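# Recording a Laundry Loading Task by Remote Control

Sullska Training Site, Operator Procedures

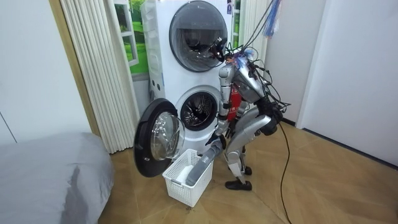 *Figure 1. Humanoid at the laundry station, gripper in the basket, washer door open.*

## Purpose

This procedure covers the recording of demonstrations in which an operator guides a humanoid robot through the loading of a front-loading washer. It applies to all operators who have completed the Jumero introductory course. Operators who have not completed the course may observe but may not hold the controllers.

One demonstration consists of moving a single piece of cloth from the basket into the drum. Closing the door is recorded as a separate task and is described in the Hennessy procedure set.

## Before the Session

1. Confirm that the washer is switched off at the wall and that the drum is empty.
2. Open the washer door fully. A door left partway open narrows the approach and is the most common cause of contact between the forearm and the outer ring.
3. Set the basket on the floor directly in front of the drum opening.
4. Place one piece of cloth in the basket. Do not fold it.
5. Inspect the overhead cables. They must hang freely and must not be caught on the head or shoulders.
6. Lay the power cable along the floor behind the robot, away from both feet.
7. Start the Osport recorder and enter the operator number and task code.

The second person on the session, referred to here as the spotter, holds the stop button from this point until the robot has been returned to its standing pose.

## Taking Control

Stand where both the basket and the drum opening are in view. Bring the controllers to the neutral position before engaging. The robot will match its arms to the operator's arms over a period of 2 seconds, and the operator should remain still during this time.

Lower the torso before extending the arm. Bend the knees first, then lean forward. Operators new to this station tend to lean from the hips alone, which brings the head close to the upper appliance door and leaves little room to recover. If the head approaches the upper door, stop the forward movement and have the spotter confirm clearance.

## The Demonstration

1. Call "recording" and wait for the spotter to repeat it.
2. Lower the working arm toward the basket on a diagonal path. Keep the other arm down at the side.
3. Close the gripper on the cloth near its middle. A grip at a corner is acceptable, but the cloth will trail and may catch on the slots of the basket.
4. Raise the cloth clear of the rim before moving it toward the washer.
5. Move the gripper through the drum opening without touching the glass bowl of the door.
6. Open the gripper. Pause briefly, then withdraw along the same path.
7. Call "end" and return to the neutral position.

Work at an even pace. Corrections during a movement are permitted and need not be hidden. A demonstration in which the cloth is dropped and picked up again should be kept and marked "recovered."

## When to Discard a Recording

Discard the recording if the spotter presses the stop button, if the basket is moved by hand after recording has begun, or if a cable is pulled tight at any point. Note the cause in the log. Discarded recordings do not count toward the session total.

## Session Limits

A session ends after 40 accepted demonstrations or when the operator asks to stop. Operators must rest after every 6 demonstrations. Change the position of the cloth after each demonstration, and shift the basket slightly during each rest period.

The full set for this station is 226 accepted demonstrations. Saturday sessions may be booked with the site office once the weekday schedule is full.

## Closing Down

Return the robot to its standing pose, disengage the controllers, and inform the spotter. Save the Osport log before switching off the recorder. Leave the washer door open and the basket empty for the next team.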